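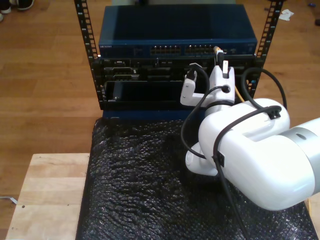

Calibrating the Thermostat on a Countertop Pizza Oven

Applies to the Prurnach 52 and other single-deck electric ovens with a dial control. Recalibrate after replacing a heating element or stone, and whenever crusts brown unevenly at a setting that used to work.

You will need an oven-safe probe thermometer and a small flat screwdriver.

1. Remove all pans and crumbs. Place the probe at the center of the deck and close the door.

2. Set the dial to 450°F. Let the oven cycle on and off 4 times before taking a reading. The first cycle always overshoots.

3. Write down the highest and lowest readings of the next cycle and average them.

4. If the average is within 10 degrees of the dial, stop. No adjustment is needed.

5. Otherwise, unplug the oven, let it cool, and pull the dial straight off. The adjustment screw is inside the hollow shaft.
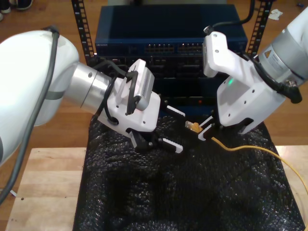 Revathi Murthy wrote in to say that on her oven the screw was sealed with a dab of paint, and she had to scrape it clear before it would turn.

6. Turn the screw an eighth of a turn. Clockwise lowers the temperature.

7. Refit the dial, plug in the oven, and repeat steps 2 and 3.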